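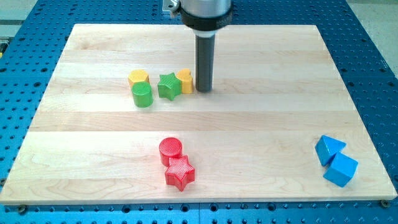 How to track down a tool offset that has drifted (and stop your arm from nudging blocks it should leave alone)

If you do tabletop pushing tasks with a robot arm, sooner or later you will meet this fault. The arm homes fine. The joint readings look fine. The camera overlay looks fine. Then you send the tool down beside a block and it lands on top of it, or it sweeps a neighbor clear across the board on the way to the one you wanted. I spent the best part of July chasing this on our cell and I learned so much from it that I wanted to write the whole thing down, in the order I wish I had done it.

Our setup is a maple board on a perforated metal table, a long narrow tool pointing straight down, and plastic shape blocks in four colors: stars, cylinders, a hexagon, a heart, a cube, a triangular prism. The control software is Udo, our own in-house package. Your names for things will differ, but any arm that lets you set a tool center point (TCP) by hand will do.

What the fault looked like

The job was simple. Lower the tool into the open space to the right of the yellow heart, stop above the wood, then push left. On a good day the tip comes down close to the heart and stays clear of it. On a bad day it clipped the lobe on the way down, the heart tipped into the green star, and the arm tripped its force limit and stopped.

What threw me was that the error changed with wrist angle. With the wrist at zero the tip was off to one side. Turn the wrist half a turn and it was off to the other side by the same amount. If you see that, be happy! It is a great clue. An error that turns with the wrist lives past the wrist, in the tool or its mount. An error that stays put in the room lives in the board position, the base frame or the camera calibration.

Before you touch anything

Hit the protective stop and wait for the brakes. If the tip is resting on a block or on the board, don't pull on the tool to free it. Put the arm in manual mode at reduced speed and jog straight up in the tool direction until it is well clear. Only then reach in for the blocks.

Keep everyone's hands off the board whenever the arm is enabled, even at crawl speed. A thin tool doesn't look like much of a hazard, but it puts all of the arm's force into one small spot.

Write down the current TCP values. I skipped this the first time and had to dig the old numbers out of a backup.

Step 1. Clear the board and look at the tool

Take all the blocks off. Jog to a comfortable height with the tool at eye level and turn only the last joint, slowly. Watch the tip against something straight in the background. A tool that is seated well will seem to stand still while it spins. Ours drew a little circle, big enough to see from a chair.

Step 2. Check the fasteners

Power the arm down and lock it out. Now try to rock the tool gently by hand, near the top where it meets the mount. Then check each screw with a torque driver set to the value in your mount's manual. Going by feel is how we got into this mess. We had 2 screws that felt snug to the fingers and turned easily under the driver.

Check the board too. Press down on each corner and try to slide it. A board that has crept will give you wrong positions that have nothing to do with the tool, and it is maddening to fix one fault while the other is still there.

Step 3. Reseat the tool

Back the screws off, pull the tool, and wipe both mating faces with a dry lint-free cloth. Look closely for burrs and grit. We found a curl of swarf under ours no longer than an eyelash, and it was enough to tilt the whole shaft. The longer the tool, the more a tiny tilt at the top turns into a big miss at the bottom.

Push the tool fully home, start all the screws by hand, then tighten them a bit at a time in a cross pattern. Repeat the spin test from Step 1 before you go any further.

Step 4. Teach the TCP again

Fix a sharp pointer to the table somewhere easy to reach. Bring the tip to it from 5 clearly different directions and save each pose. Don't be shy with the angles. If all your poses are nearly vertical the solver has very little to work with, and it will hand you a confident answer that is wrong. That was my second mistake, and it cost an afternoon.

When the solver finishes, look at the residual it reports. If one pose stands out, throw it away and take it over.

Ours has a rounded tip, so I use the lowest point of the curve as the touch point and subtract nothing for radius. Pick one convention and write it in the config file, please. The Allton cell and the Stumham cell used different ones for months, and copying a program between them was an adventure.

Step 5. Test over bare wood

Mark a small cross on a piece of masking tape and stick it in the middle of the board. Send the tip to a point 70 mm above the cross, then step it down at low speed with a finger on the stop button. Hold at a safe height and turn the wrist through its range. The tip should stay over the cross the whole time. Move the tape to each corner and do it again. If the middle is good and the corners are off, your board frame needs teaching too.

Step 6. Bring the blocks back

Start with one block on its own, with plenty of open board around it. The red cylinder is my favorite for this, as a round block doesn't care which way it is turned. Approach from each side and push a short distance. Next add a second block close to it. Leave tight groups for last, and treat anything leaning on a neighbor as its own case, because pushing one will probably move both.

Lower the force limit while you do this. A nuisance stop costs you a few seconds.

What we changed afterward

The spin test is now part of the startup routine. Udo parks the arm, turns the wrist half a turn and back, and asks the operator to confirm the tip stayed put. We added a witness mark in paint pen across each screw head and the mount, so a screw that has moved shows up at a glance.

We also changed the approach path. The arm used to come in at a slant over the nearest group, which saved a little time and put the tip low over blocks it had no business being near. Now it travels high, stops above the target gap, and comes straight down.

The last change was in the software. The Nwosu planner used to accept any gap wider than the tool itself. It now wants an extra margin on both sides, and if the gap is too small it skips that push and picks a different one. We lose a few pushes per session that way. I love how much calmer the cell is to run!

If the error is back after all this

Run Step 1 again with the arm warmed up. If the tip is still when cold and circles when warm, look for a mount screw bottoming out in its hole before it clamps. Swap in a shorter one with enough thread engagement for your mount, torque it, and go back to Step 4.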